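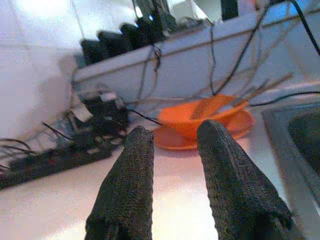 How long does a full season take to simulate now that the trade logic is in? Twelve seconds on the old desktop, with all 12 clubs active and the box scores switched off.

8 August 2024, notebook, league sim

Twelve seconds! Last November the same run gave me time to make coffee. Most of the gain came from caching the scouting reports, so the computer GMs no longer rebuild their view of every player each time someone picks up the phone. I want to do the same for the waiver list next.

Ran 7 seasons back to back with the new code. Hollby won 4 of them, too many for a club with that payroll, but I loved reading the logs. Their GM kept flipping aging starters for teenage shortstops, and Okoth fell for it over and over. Need to check whether Okoth's "win now" setting ever turns off. I suspect it sticks after a playoff year.

Unholm finally drafts a catcher — hooray. The position need weights were being read before the roster loaded.

Wivorau still sends its best reliever down to the minors in the last month. Same player, every save. Options rule? Look at the roster limit code before touching the AI.

To do: injuries during the playoffs, a sort button on the trade screen, and save file size. If anyone else runs the build, please keep your logs — I really want to see other people's weird trades.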